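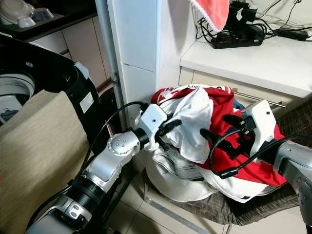 Why does the planner wait after the first gripper closes before it lets the second one move?

Both arms are pulling on the same heap, so the cloud the second grasp was planned on goes stale the moment the first hand lifts anything. Plinari holds the second arm for 600 ms, takes a fresh cloud, and replans from that.

2019-05-15, Dierckx apartment, laundry corner

Writing this up the same evening while I still remember which change did what, and because Deividas is on the early shift tomorrow and will want to know why his branch looks different from how he left it. Deividas, I touched your hold logic. I was gentle with it. Please read to the end before you revert anything!

The task hasn't changed since April: pile of clothes on the checkered seat, top-loader to the left of the pillar, take one garment at a time off the pile and bring it over to the drum. We're still only scoring the first half, separation, meaning one garment comes up and the rest stays behind. The carry comes later, when Gerrit has the pillar in the collision model properly (more on the pillar below, I have feelings about the pillar).

I started the morning on the plain April build so I'd have something to compare with. It did the usual. Findside gives a grasp point, the right arm goes for it, the left arm goes for the second-best point, and the two of them end up holding different parts of the same piece of clothing, tugging politely against each other until the force limit trips. It looks rather sweet from across the kitchen and it's a complete waste of a run. In the logs it comes out as "dual grasp ok, separation fail", which had me believing for most of April that the trouble was in the lift. The lift is fine. We're asking the wrong question before the lift, namely "where are two good places to grab" when we ought to be asking whether those places belong to the same garment, and if so whether we even want the second one.

So, the hold. In Deividas's version the second arm waited for the first gripper to report closed and then carried on with the plan it already had. Closed is too early. The fabric is still settling, and the fingers report closed on a stall in the motor current whether they've got a nice fat fold or just a pinch of hem. I moved the trigger to the end of a short test lift, then added the pause, then the new cloud. I tried shorter pauses too and the cloud came back with smeared edges wherever a sleeve was still swinging. Longer ones worked just as well but made the whole thing feel sleepy, and Gerrit has to sit through these with me.

One annoying detail for whoever edits the config: the pause lives in the Plinari task file in milliseconds, while the timeout right above it is in seconds. I lost a good part of the morning to that. I've put a comment in and I'd love to fix the units, only the Emeck export reads the same keys and I don't want to break the viewer in a week when everybody needs it.

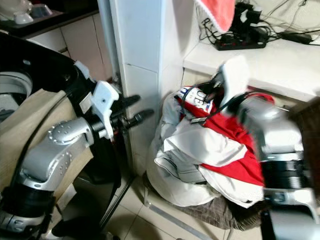 What does the free arm do while the other one is digging in the pile?

It goes to a parking pose near the pillar with its fingers open, and the planner treats it as a fixed obstacle until the working arm has finished its lift.

The parking pose took up more of the day than I'd like to admit. On the old build the idle arm stayed wherever its last motion ended, so the working arm's planner had a different obstacle to go around every single time, and some of those leftovers sat right between the head camera and the clothes. Findside doesn't know about arms beyond the mask we hand it. If the forearm is over the heap, that part of the heap simply doesn't exist for it, and it goes happily looking for grasp points in whatever is left, often way down the side where the only thing to grab is the bottom layer.

Gerrit Mulder suggested a fixed pose off to the left, well clear of the heap, and we tried one close in by the washer first. The arm got there fine but coming back out was ugly: the elbow swings wide, and the planner kept finding a path that was legal on paper and brushed the cover on the front of the machine in real life. Then we tried one with the hand pulled back toward the base, which keeps the view lovely and open but leaves such a long trip back that the second grasp was always late. The one we kept has the hand beside the pillar. It's close enough to join in and the wrist stays out of the camera's line to the pile. It's saved as park_left_pillar. There's also a park_left_low, further down toward the foot of the pillar, which I made for runs where the pile is tall and the right arm needs to come over the top. Please don't delete it just because it's rarely called. I know how you two are with unused poses.

About the mask. The arm model we render for masking is just the links, no cables. The cables to the grippers are thick enough to show in the depth and they move around, so Findside sees a thin dark curve lying over the clothes and quite reasonably decides it's a seam or a strap. I caught it proposing a grasp on our own cable in run 313. Nothing came of it because the collision check threw the plan out, but it threw it out with the message "no feasible grasp", which is how I'd have read it too if I hadn't had the overlay open. For now I'm dilating the wrist part of the mask by 6 pixels and dropping any candidate whose long axis runs into the mask. It's crude. It also costs us a strip of perfectly good fabric around each gripper, so on a small pile it can end up with too little left to choose from. A proper fix would be to segment the cables, and Deividas Vītola has been saying so since long before I agreed with him, so let me put it in writing here that he was right.
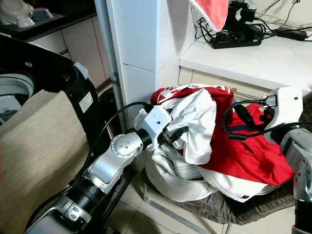

Both hands at the pile, left gripper closed around a fold of the white garment.

Same-garment check, first try. I went for something dumb on purpose: take the pixel neighborhood of each grasp point, compare color, and see if there's an unbroken path of similar color between the two. Red against white is about as kind a case as we'll ever get and it does well there. Where it falls down is on the printed bits. A white band with dark lettering across a red garment splits it in two as far as my check is concerned, so it tells Plinari "different garments, go ahead", and off we go into the tugging match again. White on white goes wrong in the other direction, and everything pale in the heap becomes one enormous imaginary shirt.

I spent the afternoon adding depth edges to it, which helps with white on white when the layers are thick (the padded piece gives a nice strong step) and does next to nothing when they're thin. Gerrit thinks we should stop guessing from a still view and let the test lift tell us: lift a little with one hand, compare the cloud before and after, and whatever moved is attached to that hand. I like this a lot. We're already taking both clouds, thanks to the new hold, so it's mostly a matter of keeping the first one around instead of throwing it away. The catch is that things resting on top of the lifted garment move too. But then we shouldn't be grabbing from underneath in the first place, so perhaps a big moved region is itself a useful hint that we picked badly and ought to let go and try again.

I wrote a rough version before dinner. It runs offline on saved logs only, it isn't hooked up to the arms, and please don't hook it up without me. On today's logs it looked sensible on the lifts I stepped through by hand. I haven't gone through the rest and I'd be fibbing if I called that a result.

Now the pillar. In the collision model it's a box, and the box is a bit too fat on the left because whoever drew it (me) included the strip and bracket that run up that edge and then rounded up for luck. That extra width is why the left arm sometimes refuses to reach anything near the foot of it and then blames the joint limits. I've made it two boxes, a tight one for the column and a slim one for the strip, and the refusals I could reproduce this morning no longer show up in the planner. Gerrit wants to measure it properly before we trust it with the carry, and I agree, the carry goes right past there. The washer lid also needs to be in the model in its raised position. At the moment the model thinks the machine ends at the rim of the drum.
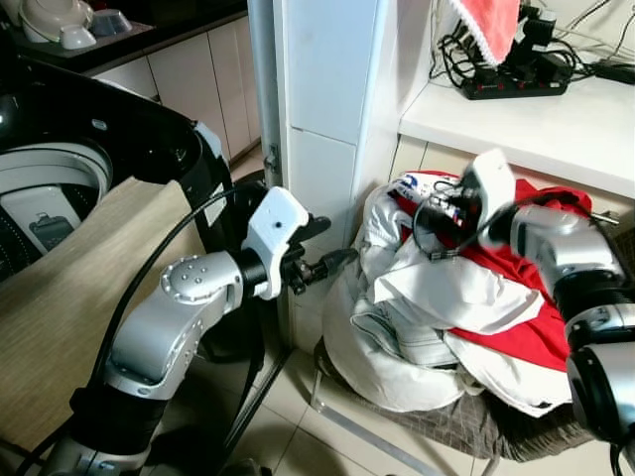 Right gripper on top of the pile, left hand down near the foot of the pillar, washer lid up.

A timing thing I nearly forgot. The head camera frames and the joint states are stamped by different clocks, and when an arm is moving fast the mask sits visibly behind the arm in the overlay. In Emeck it looks like the hand has a ghost. I'd been putting it down to blur, and some of it is, but you can see the same offset at the slower speed if you step through frame by frame. For now Findside only gets frames taken when both arms are below the speed threshold. That's fine for the way we work at present and it won't be fine the day we want to look while moving.

Branch is pushed, hold-after-lift, with the mask change in its own commit so you can take one without the other. The offline script is in the tools folder under compare_lift and it wants the full path to the log, it won't search for you. Logs are on the shared drive with my initials.

For tomorrow, Deividas: could you rerun the morning set with the hold on and the color check switched off? I changed both on the same afternoon and I'd like to know which of them we should be thanking. Gerrit has the tape measure and is starting with the pillar. I'll be in after lunch and will do the lid.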